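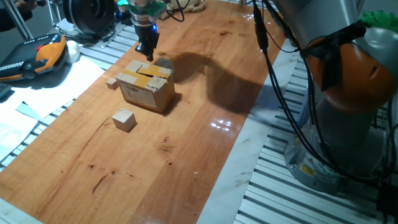 Trabajo de fin de asignatura: comparar tabletas baratas para tomar apuntes
Autoras: Þórey Vídalín y yo

Elegimos este tema porque mi tableta de siempre murió en junio, a mitad de exámenes (¡gracias!), y me tocó buscar otra con cuatro duros. Probamos tres modelos: la Nurkberg, la Ahonen y la Vevlow pequeña. Las usamos en clase, en el bus y en el sofá, con el mismo PDF de 169 páginas lleno de gráficos.

La Nurkberg abre el PDF enseguida, pero el lápiz se retrasa un pelín al escribir rápido y a mí eso me pone de los nervios. La Ahonen escribe de maravilla, aunque el altavoz suena a lata.

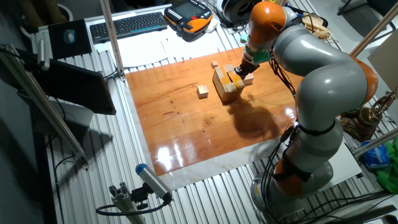
Caja de cartón y brazo robótico con pinza

Con la Vevlow tuvimos más lío: venía con 20 aplicaciones instaladas y Þórey se pasó una tarde quitándolas. Después ya iba bastante fluida, la verdad, y la pantalla es la que menos cansa de noche.

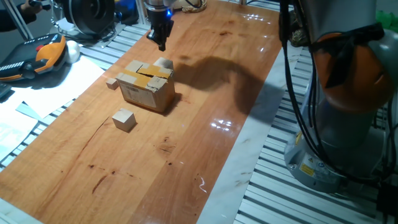 Lo que nos quedó pendiente

Medir la batería en serio. Lo hicimos a ojo, y Ketill Ásgeirsdóttir, nuestra tutora, nos lo marcó en rojo en el borrador. También queríamos probar la sincronización con Lakitetti, pero la cuenta gratuita se nos llenó con los apuntes de química. Yo me he quedado con la Ahonen, con auriculares.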